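The Bollell Valley Turnpike Atlas
Josteck Press – Maps and Local History

In stock
Price: $60
Format: boxed set, 40 loose map sheets plus a 368-page companion book

If you have ever driven the old river road through the Bollell Valley and wondered why it makes that odd double bend below Pollari, this is the set for you. The bend goes around a tollgate that came down in the 1840s. The road never straightened out again, and the gatekeeper's garden wall is still there if you know which gap in the hedge to look through (sheet 17, lower left corner).

The atlas covers every mile of the turnpike from Pollari down to the ferry landing at Workneh, along with the drovers' tracks that people used to dodge the tolls. We are very fond of the dodgers' tracks. Some of them are farm lanes now, one runs straight through the back of a school playing field, and one went to court three times over the same cow.
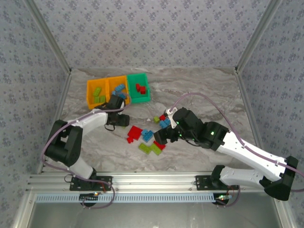
Marble-pattern work surface with floral walls.

The base maps come from the turnpike trust's own survey, drawn for the shareholders and never meant for the public, so they show things that a printed county map of the time left out: who was behind on their payments, where the surface had washed out, which inn kept the spare gate keys. We have redrawn them at a larger scale and laid the present-day roads underneath in pale gray so you can work out where you are standing. The surveyor's spelling has been left alone. He wrote Workneh four different ways, twice on one sheet.

The companion book is where you will find the stories. It goes gate by gate, and each chapter has the account books, the accidents, the quarrels and whatever can still be seen on the ground. The long chapter on the Gate Riots has been completely rewritten for this edition, with the depositions printed in full for the first time – they're wonderful reading, especially the blacksmith's, who seems to have seen everything while claiming to have been asleep!

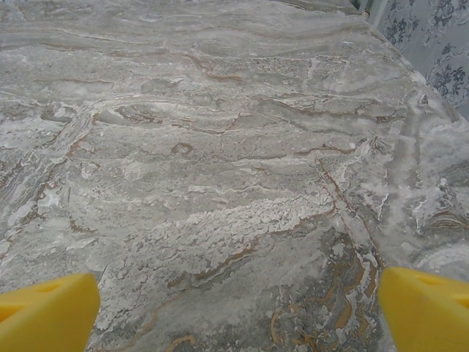 At the back there is an index of 3,225 people, farms, inns and field names. Family historians asked for this after the first edition and they were right to. Married women are listed under both names where we know both, and tenants are listed as well as owners. If your people kept a gate, drove stock, broke stone or got fined for having the wrong width of wheel, there is a fair chance they're in it.

The sheets are unbound on purpose. You can take the two or three you need for a day's walking and leave the rest at home. The paper takes pencil well and folds without cracking along the crease, but it isn't waterproof, so bring a map case in January.

What's in the box

40 map sheets, printed one side, numbered north to south
Key sheet showing how the maps join up
Companion book, 368 pages, paperback, with index
Reproduction toll board from Pollari Gate, listing the charges for horses, carts, sheep, geese and "any carriage drawn by dog"

Changes from the first edition

Sheets 22 and 23 were joined wrongly and have been fixed. The milestone at Upper Bollell has been moved to the correct side of the road. The ferry timetable is new. Owners of the first edition can buy the corrected sheets on their own; just tell us which printing you have (it's on the inside of the box lid).
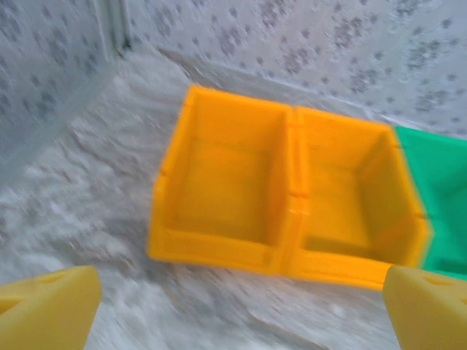 Ordering and delivery

Sets are sent flat in a stiff carton. The box is too big for most mailboxes, so please give us an address where somebody can take it in. Libraries and historical societies can order by invoice.

Single sheets can be ordered by number. If you don't know which number you want, send us the name of the farm or village and we'll look it up on the key sheet for you.

Page updated October 31, 2021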